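2020年5月16日
文：モアタズ・ラルー

二腕セルの作業規則について　発表用の原稿

はじめのあいさつは短くする。名前と所属（Fomemmont、作業規則の担当）を言う。日本語は私の母語ではありませんので、聞き取れないところがあれば手を挙げてください、と先に言っておく。

本日は、二本のアームが同じ作業面を使うときの規則についてお話しします。一本のアームの規則は、もう皆さんの職場にあると思います。しかし、一本用の規則を二回読んでも、二本用の規則にはなりません。私たちも最初はそのように考えて、規則書に「左右とも同様とする」と一行だけ書きました。四月の見直しで、この一行が一番多く質問を受けました。

（ここで一度、水を飲む。急がない。）

最初は、共有範囲の決め方です。左のアームだけが入る範囲、右のアームだけが入る範囲、両方が入ってよい範囲を、図面の上で分けます。両方が入ってよい範囲は、できるだけ小さくします。Clilthorpeのセルでは、幅を400ミリと決めました。この数字は、そのセルの寸法から出したものです。ほかのセルにそのまま写さないでください。

共有範囲に二本が同時に入るときは、速度の上限を毎秒80ミリにします。プログラムの中の数字だけでなく、制御装置の設定でも上限をかけます。プログラムは人がよく書き直しますが、設定は担当者しか変えません。 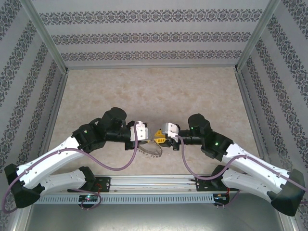

二本のうち一本が非常停止になったとき、もう一本は動き続けてもよいですか。
二本は必ず一緒に止めます。片方だけが動くと、つかんでいる物を引っぱったり、止まっているアームに当たったりするおそれがあるためです。

次は、受け渡しの規則です。細い物、曲がりやすい物を二つのグリッパーの間で扱うとき、次の順番を守ります。

受け取る側が閉じる。
受け取る側の把持を確認する。
渡す側が開く。
渡す側が先に離れる。

確認の方法は規則書では決めていません。力の値で見る所もありますし、カメラで見る所もあります。大切なのは、確認の結果が記録に残ることです。「目で見ました」だけの場合も、見た人の名前を書きます。トリニダッド・ヌニェスさんから、名前を書く欄が小さすぎるという意見をいただきましたので、次の版で広げます。

指の先どうしが触れる作業では、やわらかい指であっても、押しつける量に上限を置きます。やわらかい指は壊れにくいので、押しすぎに気がつくのが遅くなります。始業の点検で、先端の欠け、穴のまわりの裂け目、外側のパッドのはがれを見ます。一つでもあれば、その指は使いません。接着剤で直して使うことも認めていません。

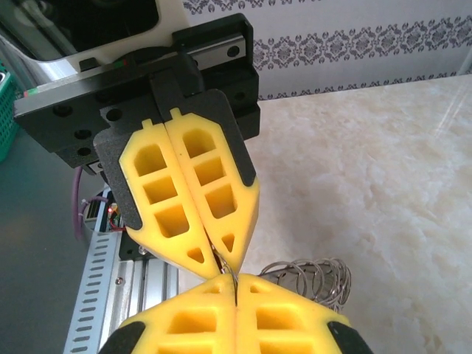
指先どうしの接触。両側の先端の間に細い金属の線。

ケーブルの規則に移ります。時間が足りないときは、この部分を短くしてよい。ただし最後の一文は必ず読む。

手首の近くのケーブルには余裕が必要です。余裕がないと、手首が回ったときにコネクターが引かれます。余裕が多すぎると、今度は相手のアームや作業面の上の物に引っかかります。私たちの規則では、手首を両方の端まで回して、それぞれの位置でたるみを見ます。教示を変えた日は、同じ確認をもう一度します。ケーブルの確認は、電源を切ってから手で触って行ってください。

（質問が出たら、ガイズラン・バダウィさんに回す。配線の図は彼女が持っている。）

最後に記録のことです。点検表は一つのセルに一枚です。左のアームで一枚、右のアームで一枚にすると、間のことを書く場所がなくなります。昔の点検表はそうなっていました。受け渡しで物が落ちたとき、左の表にも右の表にも何も書いてありませんでした。今の表には「共有範囲」の欄があり、物を落とした場合、線がねじれた場合、相手の指に強く当たった場合を書きます。小さいことでも書いてください。

記録は3年保管します。番号の付け方が古いセルもありますが、変えなくてもかまいません。規則書の番号は社内の452です。配布する紙には表紙が付いていませんので、番号を口で言うこと。

モフシン・ヘガジさんが英語版を準備しています。日本語版と内容が違うときは、日本語版を正しいものとします。用語について、「把持」と「つかみ」の二つが混ざっている所が残っています。意味は同じです。お気づきの所があれば、休憩の時間に私に教えてください。

（次の発表者はゲオルギツァ・トゥドセさん。マイクを渡す前に、スイッチを切らない。）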